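Lecture 6. Perception for grasping: thin and transparent objects

Last updated: December

In the last lecture we trained the policy on rigid boxes. Today we look at what happens in the software when the object has no fixed shape and the background is visible through it.

The depth input is the first problem. On clear film the values are missing or they belong to the table behind. In our Plurnis set of 637 episodes, the depth mask was empty inside the bag for nearly 40 percent of the steps. Please do not fill these holes with the median filter from Lecture 4. Keep them as a separate channel.

The second problem is the segmentation. A model trained on plain tables takes printed patterns for objects.

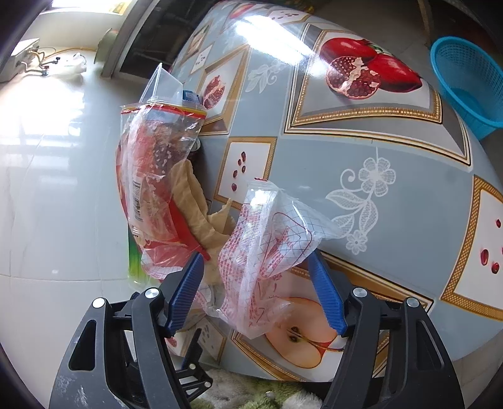

Skallton, December

Between the blue fingers hangs a clear bag with a red grid print, and the tablecloth shows through it. The printed half apple and pomegranates have strong edges, so a color threshold will select them first. Glare on the glossy cover adds one more false region.

Exercise: run the Clumer labeling script on 18 episodes, with the window set to 1000 ms. Mark each step where the mask includes a printed fruit. Bring your plots on Monday.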